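Threads > Food > Breakfast

1/ Made rava upma for dinner again and I'm not even sorry. My mother-in-law would call it breakfast food, but she's in another city, so!

2/ Divya Iyengar asked how I keep mine from going gluey. Roast the rava first, on low, until it smells nutty. I use 300 grams, which feeds the four of us with a little left for my lunchbox.

3/ Then ghee, mustard seeds, urad dal, curry leaves, green chili and lots of ginger (more than you think). Onion goes in after the dal turns golden.

4/ Water: 645 ml for that much rava, boiling hard and salted before anything goes in. I like mine on the drier side. If you want it soft, add another 50 ml. 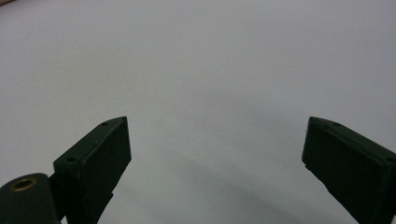 5/ Pour the rava in slowly with one hand and stir with the other. Lid on, flame down, leave it alone for three minutes. I always peek, don't be me.

6/ Squeeze of lime at the end and a handful of cashews fried in ghee. Vimala D'Souza puts grated coconut in hers and I'm trying that next, she swears by it!

7/ Leftovers: press them flat in a greased pan and fry both sides till crisp. My kids like these better than the upma, and they're great with ketchup.

Filed under: South Indian, Quick Dinners

Newer | Older | All threads | Recipes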